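Ticket 534 – left gripper won't let go of garments at handover
Opened by Veronika Gisler, 24 Oct 2019. Assigned to Luzius Gasser.
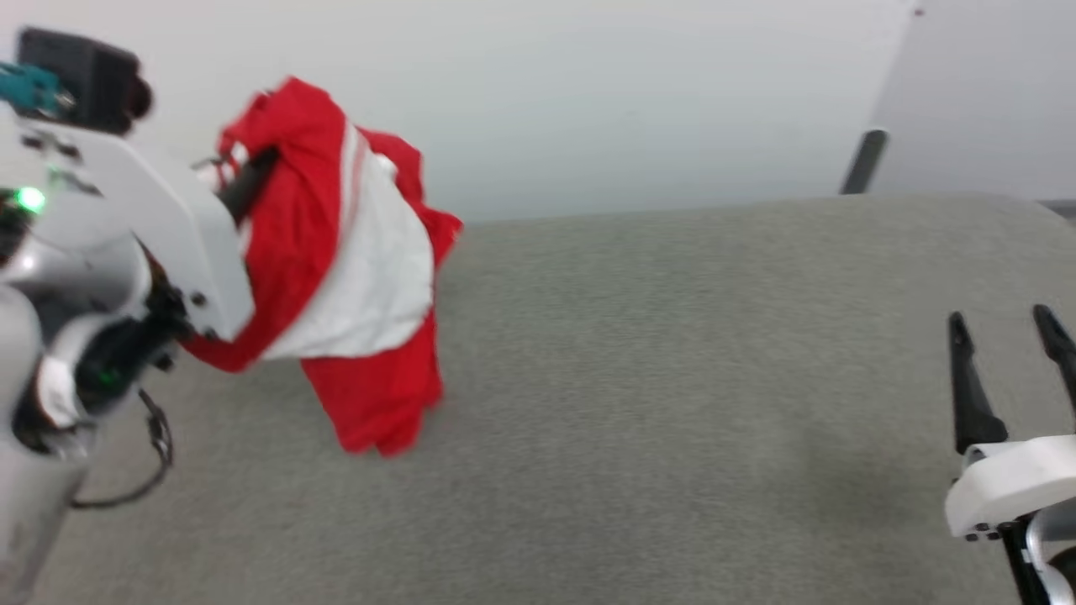 Hello Luzius, and thank you for picking this one up so fast, I know you've got the Avcombe job on your desk too. The trouble is in the shirt folding routine on the Memov cell. The left arm picks and lifts as nicely as ever, but when the right one should take over, the left gripper gets the open command and simply holds on. It did this 2 times this morning, and the second time the right arm went ahead with its pull anyway, which is the part I don't like at all – Hannelore had her hand near the stop button, thank goodness, and used it.

What I've tried so far: restarted the gripper controller (fine for a while, then the same again), wiped down the fingers, and put the closing force back to the Rumix default. The log shows "open sent" and then no position change until the timeout at 1,000 ms.

Reply from Luzius Gasser:
Thanks, Veronika, lovely clear notes. Please leave the handover step switched off for now, and keep everyone out of reach while the arms are powered. My first guess is the position feedback – could you send me the full controller log, and ask Johanna which firmware she loaded?

Status: open, waiting for log.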